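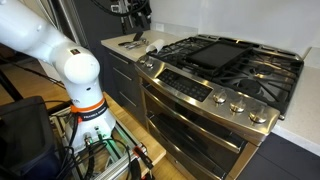 The gas range in the demonstration kitchen, with the griddle plate on the grates.

Last updated: August 2020

We had wanted to see the Malix showroom kitchen since we started planning our own, and in March we finally drove out to Ustik for the open day. The building dates from 1909 and was a flour store before the kitchen firm took it over. Parking is at the back, up a gravel lane. Entry was free and you signed in at the front counter.

The ground floor is mostly cabinet doors and benchtop samples. We spent longer there than we meant to, comparing two greys that looked the same once we got them home. The working kitchen is upstairs, and it was the part we came for.

The range is stainless steel with a gas cooktop. Heavy black cast-iron grates run the full width of it, so a big pot could be slid across without lifting. A flat, dark griddle plate with a slightly raised rim was sitting in the centre. I like a low rim for pancakes and flatbread, but I would want to know where the fat goes if you did bacon for a crowd. Some of the controls are touch ones, on a black panel set into the sloped front, with rows of small printed buttons. My eyes are not what they were and I had to bend down to read them. I still prefer knobs, and it has five of those too.

The floor is light wood and runs right up to the cabinets. We have tile at home and it is hard on the feet, so this was of interest. The handout said the boards get a fresh coat of oil every March.

A cooking talk was given at eleven, mostly on heating cast iron slowly and wiping it down while it is still warm. After that there was time for questions. I asked about cleaning under the grates and was told to lift them out once a week and use warm soapy water.

The price list had the range at $3000 before fitting. A rangehood to match was another $986, which was more than we had set aside. Fekete, the other showroom we visited, had nothing on display that was connected to gas, so it was harder to judge.

Lunch was at the Dristetti bakery on the main street. Good pies, slow coffee. It was 112 kilometres home and we were back before dark.

Comments

Thanks for this. We have touch controls and you do get used to them, but wipe the panel often.

Did they say if the griddle plate comes with the range or is extra?

Reply from the author: I forgot to ask, sorry. It was not on the price list.

Contact | Copyright 2020 | Back to top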